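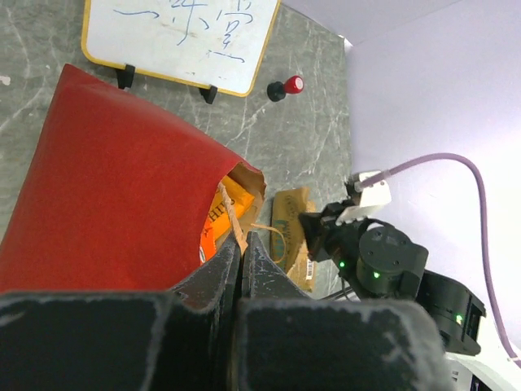
How do we book time on the gripper bench?

Bench time is booked through the Noditz equipment desk, by email, at least two working days before it is needed. Please state which arm, which gripper and which controller you intend to use. Requests are confirmed by Rūta Krūmiņa.

Which grippers may be compared?

The bench holds the Estska parallel gripper and the Boonchu tapered-jaw gripper. Each may be fitted to either arm. Users may bring a gripper of their own if it weighs no more than 684 grams, including its bracket and screws.

What kinds of object are used in the trials?

The standard set consists of ordinary packaging: paper gift bags with string handles, printed boxes and small kraft paper packets. String handles are included because they hang differently each time the bag is put down, and a gripper that copes well with a box may do poorly with a loop of string. A tilted bag with a box inside it, as on the marbled table, is an accepted starting position.

May both arms be used in the same trial?

Yes, provided that the request says so. One arm is normally assigned to the handle and the other to the item beside the bag. Both must run from the same controller.

Where is the camera placed?

For comparisons between grippers the camera is mounted at the wrist, so that both fingers remain in view as they close. A fixed overhead camera can be added on request. Recordings from the two positions should not be mixed in one set of results.

Do scuffed fingers need to be replaced before a trial?

Light scuffs and dust on the finger surfaces are acceptable. Fingers with chips, cracks or a bent jaw tip should be handed to the equipment desk.

How many attempts are required?

Seven attempts per object and per gripper. The Nisent controller log holds up to 937 entries, after which the oldest are overwritten. Users are asked to copy their log before leaving the bench.

Who can advise on the choice of controller?

Questions about controllers should be addressed to Kadri Kļaviņa. The controller list is next revised in February.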